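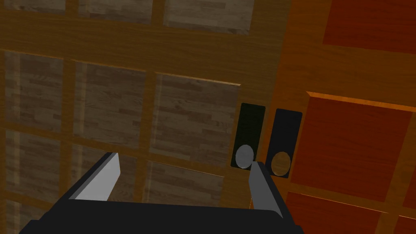

Does holding the last good wrist embedding get the gripper onto the knob more often than feeding every frame straight through?
It does on the fixed seed list, 76 episodes out of 141 against 60 for the ungated policy, and almost all of the gain is in the approach phase.

Nov 13, 2023
Viststead, sim bench. Policy: Itano, wrist input plus joint state, same weights for both arms of the comparison. Scenes from the Grusavico set, cabinet tasks only. Runs done on Hauser over the weekend, logs read this morning.

Purpose. Pirmin's August runs had a failure we kept calling "wandering." The arm leaves its start pose, the wrist view passes over large flat surfaces with nothing much on them, and the commanded motion goes soft. The arm then either stalls or settles on the wrong part of the cabinet. We had put it down to too little training data from odd start poses. The other guess was that the image embedding in those stretches is close to meaningless and the policy follows it anyway. The gate tests the second guess without retraining anything.

Method. Control loop at 20 Hz. For each wrist frame compute the embedding as usual, then a score for how much structure the frame has. The score is the mean gradient magnitude over a coarse grid of cells, with the gripper's own pixels masked out. If the score is over threshold, pass the embedding through and store it. If it is under, pass the stored one instead. Joint state always goes through live. At episode start there is nothing stored, so the first frame goes through whatever its score.

The mask matters more than I expected. In my first version I left the fingers in, and the score hardly moved over a whole episode. The fingers are the strongest edges in a lot of wrist frames and they never go away. With the mask on, the score drops clearly over blank surfaces and comes back when a knob, a rail or a panel edge enters. I made the mask from the gripper geometry at its open width and dilated it a little. It does not follow the fingers as they close. For the approach this is fine. For the grasp it is wrong, and I come back to that below.

Threshold was set by hand on the tuning seeds, which are not among the 141. I tried a coarse sweep and took a value in the flat part of the curve. Lower than that and the gate almost never fires. Higher and it starts holding embeddings through frames that plainly have a knob in them.

Success criterion is unchanged from August: both fingers past the face of the knob, knob between them, jaws closed with contact on both sides. Door motion is not scored.

What the logs show. I sorted the failures in both arms by the phase in which the episode was lost: transit, approach, grasp. Transit losses barely differ. Approach losses are clearly lower with the gate on. Grasp losses went up slightly. Part of this is simple exposure – more episodes reach the grasp, so more can fail there – but not all of it, see below. 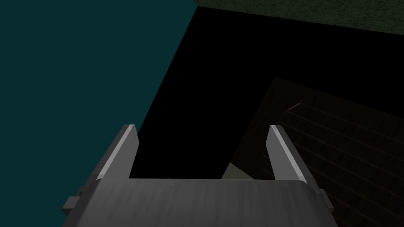 The transit result was the part I had wrong. I expected the gate to help most where the view is poorest, and it does fire there, often for long runs of frames. The trouble is that the stored embedding is by then old. The arm has moved a long way from the pose at which it was taken, and the policy gets a live joint state paired with a stale view. In several logs the commanded velocity stays firm, as intended, but the heading is off by the time a good frame arrives. So the arm wanders less and misses with more conviction. The two effects about cancel.

In the approach the held stretches are short and the pose has hardly changed, so the stored view is still close to right. That fits the numbers.

Checks on the score itself:

Dim frames. The score is not normalized for brightness. A dark planked surface scores about the same as a blank wall, although the grooves are there if the contrast is stretched. Local contrast normalization would fix this and would also bring up render noise. Not tried.

Speckled textures. Opposite problem. Fine mottling scores high and passes the gate, but there is nothing in it the policy can use. A coarser gradient scale should help. Quick offline test on saved frames looked reasonable, no rollouts yet.

Translucent panels. These come out mid-range and cross the threshold back and forth from frame to frame. The gate chatters and the commanded velocity shows it as a small ripple. Hysteresis with two thresholds is the obvious fix.

Grasp phase. When the jaws start closing, the fingers move out of the fixed mask and their edges count toward the score. The gate then stays open, so behavior should match the ungated policy. However, the masked area still covers the region the fingers have left, and a knob low in the view can be partly inside it. In a few of the lost grasps the score dropped just before closing and the policy got an old view with the knob further off. It closed early. I think this accounts for most of the extra grasp losses but have only gone through the logs by hand.

Gebhard asked whether the comparison is fair given that one arm had its threshold tuned and the other had nothing to tune. Fair point. A random gate that holds at the same overall rate would be the right control. If random holding gives the same gain, the score is doing nothing and we are only seeing smoothing. I should have run this first.

Also on Gebhard's list: paired seeds, so report how many episodes flipped in each direction and leave the totals as secondary. I have the per-seed table but have not written it up.

To do
– random gate control, matched hold rate, same seeds
– cap on hold length, then fall back to live frames
– two-threshold version for the chatter
– mask driven by the actual jaw width
– disable gate once closing is commanded, as a cheap stand-in for the line above
– coarser gradient scale on the speckled scenes

Pirmin has the Hauser slot until Wednesday. Random gate goes in first after that. Config for the current runs is saved next to the logs, with the threshold in the header and the old unmasked version left in as a commented block.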